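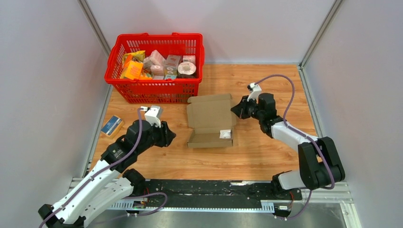
A red basket with packaged groceries, a bag and boxes together.

Winter food collection: what to bring and when

The collection for the Caltitz food shelf is open again, and it will stay open until the end of February. Last winter 106 households received a parcel from us, and this year we expect more, as heating has become expensive for many families in our area.

We ask you kindly to bring food which keeps well and which people can eat without much cooking. Rice, pasta, tinned fish, tinned tomatoes, tea and biscuits are always welcome. Baby food is also needed, but please look at the date before you buy it. Last year we had to refuse 19 jars, and this was a pity for everybody. We cannot take fresh meat, opened packets or anything with alcohol in it.

Kathleen Ó Súilleabháin asked me to write also about sweets. Some members believe that we should give only "serious" food. She does not agree, and I am of the same opinion. A family with children is happy to find a bag of crisps or some chocolate in the parcel, in particular before the holidays.

You can leave your donations in the entrance hall of the Estel building on weekdays from nine to six. The side door is closed at the moment because of the repair of the steps, so please use the door on the street. If you have heavy bags, ring the lower bell and Deok-su Hyun will come down to help you.

For members who prefer to give money, the tin is at the front desk. Until now there are 200 euros in it, and we will use them for cooking oil and nappies, which are seldom donated.

The first parcels will be packed on December 10, 2021, starting at 2 in the afternoon. We still need two persons with a car for the deliveries to the Gil side of the river. Please write your name on the list next to the noticeboard, with your telephone number.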